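Workshop tips: when your robot arm drops the mug

I've been tinkering with small tabletop arms for a while now and I still get a kick out of every single run, even the bad ones. The bad one in October was a beauty: one arm let go of a mug halfway to the tray and the other arm kept right on going, straight through the bits. No harm done apart from the mug and a very long sweep-up, but it changed how I set up the bench. These are the things I'd pass on to anyone with a pair of arms and a cupboard full of crockery.

Check the cable loops first. Our drop came down to a connector near the wrist that had worked itself halfway out. Before you power up, move each arm by hand through its whole reach and watch the slack. A loop that's fine with the arm tucked in can pull tight when it stretches to the back of the table. Give it more than you think it needs!

Lower the grip force, then bring it up in small steps. Glazed handles are slippery little things. We run the Wivus controller at 400 for mugs (it goes to 2000, and please don't) and 555 for the heavy glass one.

Give everything a home. Coasters at the back, tray in the middle, same spots every time. If a mug gets bumped you'll notice straight away.

Keep one hand near the stop button and both hands out of the reach of the arms. If something falls, stop first and grab the dustpan second.
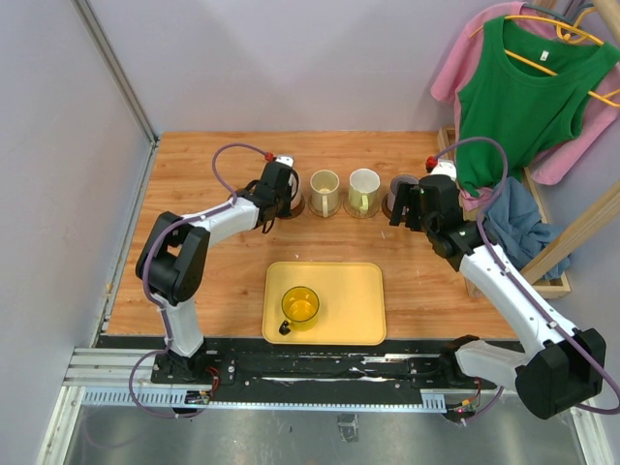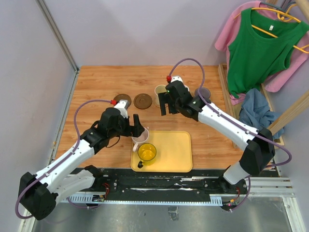

Mugs, coasters and the yellow tray, with both arms over the table.

Why did the second arm keep moving after the first one dropped its mug?

Each arm was running its own list of moves, and neither one was told to wait for the other. The fix was a shared stop: if either gripper closes further than it should, both arms freeze where they are. It took me an evening to set up in Flovirari and it has been brilliant ever since.

A few more odds and ends:

Practise with plastic cups until you've had a full day without a drop. Cheap, cheerful, and they bounce.

Wipe the gripper fingers with a damp cloth and let them dry before you start. Dish soap film is enough to lose a handle.

Write down every drop, with the colour of the mug and which arm had it. My notebook is up to run 148 and I love flipping back through it.

Wear closed shoes. China splinters travel a lot farther than you'd expect, so check under the bench as well.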